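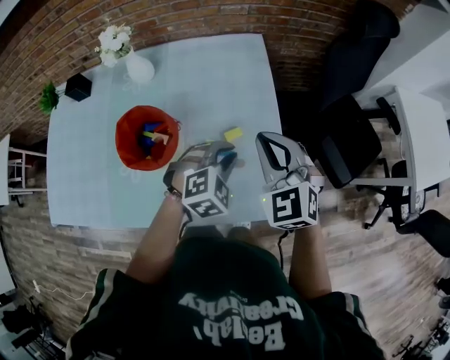
Green shirt day, big table.

So. Week 3 of no car. Sold it, no regrets, well maybe one. The bus to Trellero takes 90 minutes if you miss the early one and I missed it, twice. Walked home from Batano on Tuesday with groceries. Never again with melons.

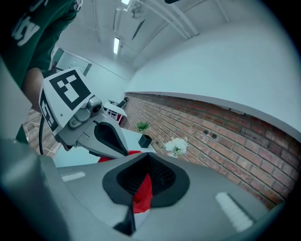 Bike is next. Found a used one on the Chiu street board, 17 gears, wierd brakes, asking price ok. Seat is torn so I'm going to cover it myself. Want something soft and red, like the red in that photo. Bright. Drivers need to see me comming.

More after the test ride.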